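December

Back in the hotel, shoes off, feet up on the spare pillow, and I want to get this down before I fall asleep. First proper work trip in ages and I'd forgotten how much I like it! Even the airport. Even the queue for the hire car, which was long and slow and full of people in lanyards talking too loudly into their phones. I was one of them within ten minutes.

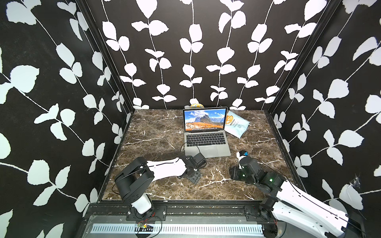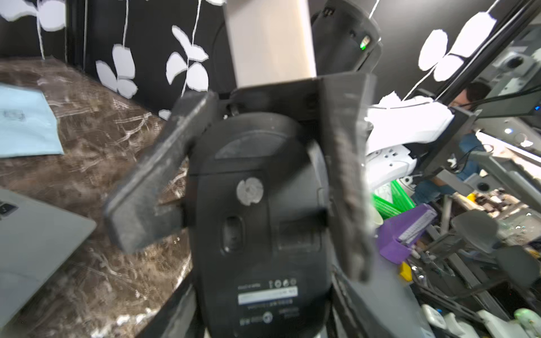
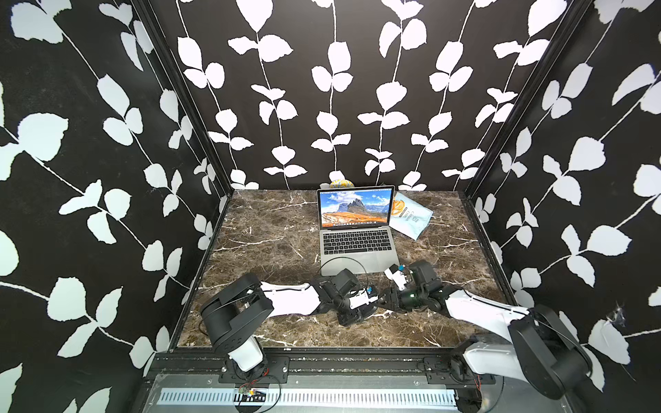
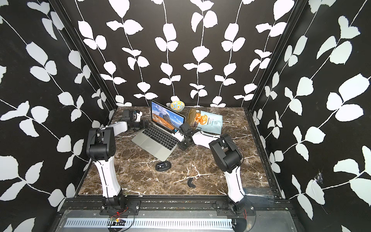 Anyway, the flight. I got the window, which our booking tool never gives me, and the cloud broke up over the ranges just as the coffee came around. I had planned to go through the contract notes and instead I stared at hills for most of an hour. No regrets. Wenche was across the aisle doing her expenses from the last trip, receipts all over the tray table, and she kept holding one up and whispering "what is this?" at me. One was for parking in Dorkeck. Neither of us can remember driving to Dorkeck.

The new travel policy is the reason for the whole visit, and I went in a bit nervous about it. Istard has looked after our bookings since before I started, and people are used to it, grumbling included. Moving everyone to Cestum means new logins, new approval steps and a new number to ring when you're stuck at a gate at ten at night. I've had a lot of emails about it. Some of them had capital letters in them.

But the meeting was great. Narendra Gautam ran it, and he had done what I always hope someone will do and never expect, which was to bring real trips. Proper messy ones, too. A cancelled connection, a visa that came late, a person who needed a ground-floor room and got the fifth. We took each one and went through what would happen under the new setup, step by step, and where it fell over we wrote that down and kept going. It fell over 4 times. I came out happier than if it hadn't fallen over at all, I think. At least now we know where the holes are before the staff go through them.

The biggest hole is train travel. Everything in the policy assumes you're flying, and half the regional team would much prefer the train if anyone let them book it without filling in a form meant for charter buses. Athina Margaritis has been saying so for years (I have the emails, she's right in every one of them) and today she finally got to say it to the people who can change it. She was so calm about it. She laid out her usual run, door to door, with the taxi and the waiting and the security line all added in, and then the train next to it, with a table and a power point and decent tea. Only about 9 minutes' difference! You could see people doing the sums on their own trips. Tymofii Stelmakh started looking up timetables on the spot and had to be asked to put his phone away.

So rail goes into the draft. I'm so pleased for her.

Less progress on meal allowances. We went around that one until everybody was hungry, and then lunch turned up and it got dropped. I should put it first next time, when people are fresh and have had breakfast. Also need to sort out the wording on adding personal days to the end of a trip, as the draft reads as if it's banned and it isn't. I'd love to encourage it. I stayed on for a weekend after the Lie conference at my own cost and I still talk about the walk along the harbour. The flight home was cheaper as well.

Dinner was Kanokwan Saithong's pick, a noodle place two streets back from the hotel with plastic stools and a queue out the door, and it was the best thing I've eaten since winter. I had the one with the crispy egg on top and then stole half of Wenche's dumplings. We got talking about the worst places we've ever been stuck overnight. Kanokwan wins easily: a ferry terminal, one vending machine, and the only thing left in it was mints. She laughed so hard telling it that she had to start the ferry bit over.

I'd missed that. We've done all of this on calls for so long and the calls are fine, they work, I'd keep most of them. But I learned more about how the regional people travel over one bowl of noodles than I have all year, and I'm going to say so when the budget for these trips comes up. Narendra thinks 2 visits a year would be plenty. I'd go for more but I'll take 2.

To do before the flight home: send Athina the rail section so she can pull it apart, ring Cestum about the after-hours number, ask Tymofii for his list of timetables, find out if the hotel does an early breakfast. And buy some of that chilli oil from the noodle place if they open before we leave. Small jar. Checked bag!

Alarm is set for 5.40. Curtains don't quite close, but there's a nice bit of moon coming in and I'm too tired to mind.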